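May 2023

Up at the Marsden workshop again, and I got the grille seated in the gripper housing at last! It took me 4 goes and one very stern word with myself, but the black mesh sits down in its recess now and I'm far too pleased about it. The finger is a different matter (still a touch stiff on the way back, and I've run out of the thin washers).

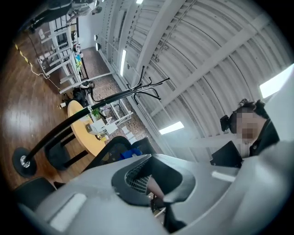 Florencia Henríquez
Maker and diary keeper, Plorkon build

Alfredo rang to ask if I'd thought about the weight yet. I had — 964 grams without the cable, and I'd like to lose another 57 before I try it one-handed for a whole afternoon. He reckons the grey shell is thicker than it needs to be. I reckon he's right, but I'm not printing it again this week.

Must order washers and find the small hex key.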